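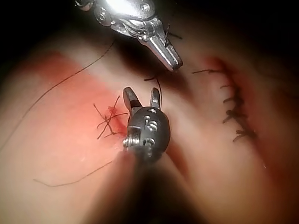

Who is in charge once the stitching runs in automatic mode?
The operator at the console is. The robot places stitches inside the limits the operator has set, and it hands control back whenever a pedal is pressed.

4. Working a shift with the Brekke suturing station

This section covers a normal practice session with two instruments and one operator. Set-up of the arms is in section 3. If you have stitched by hand for years, the first session will feel odd, and then it gets to be a lot of fun!

4.1 Before you start

1. Log in at the console with your own name. The session record follows the login, so please don't borrow a colleague's.
2. Check that both instruments move freely at the wrist. Open and close the jaws on each side.
3. Choose Manual, Shared or Automatic. New operators stay in Shared for their first 6 sessions.
4. Set the working speed. Start at 70 percent and leave it there until you know how the arms behave.

Note: In Shared mode you drive the needle and the robot handles the thread. It's a lovely way to learn, with your attention free for needle depth and angle.

Caution: Keep hands and hand tools out of the work area while the console light is green. Press Hold before you reach in, even for a scrap of suture. 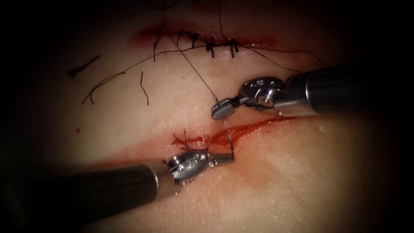 Kerstin Forsberg wrote from Flostthorpe that her team worried they would lose their touch if the robot did the routine stitches. After a month they kept one session in every rotation fully manual, and she recommends that other sites do the same. We agree, and Manual mode has its own page in the session record for this reason.

4.2 Running a row of stitches

1. Mark the start and end of the wound on the console screen.
2. Confirm the stitch spacing. The suggested value is only a suggestion – change it if you would place the stitches differently.
3. Press Start and keep your foot over the Hold pedal.
4. Watch the needle from entry to exit. If the thread catches, press Hold, switch to Manual and free it yourself.
5. Accept or reject each knot. A rejected knot is flagged for review and stays in the record.

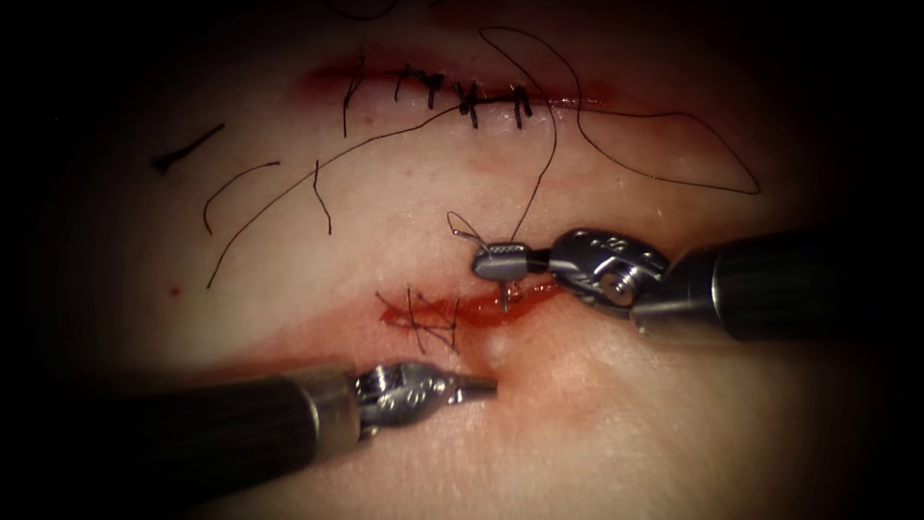
6. When the row is finished, press Park and wait for both arms to stop.

Note: Hold pauses the motion and leaves the jaws closed. Release them from the console only after you have checked where the needle is.

4.3 What changes for the team

The assistant's job shifts the most. At Weltemthorpe, assistants now plan the rows and review flagged knots, and Hidayah Tambunan built a whole training plan out of those reviews. Operators should swap seats after 21 stitches or when their eyes get tired, whichever comes first. Watching closely is real work, so put it on the rota as such.

Handover takes 11 minutes. Use all of it – go through the flagged knots together, then log out before the next operator sits down.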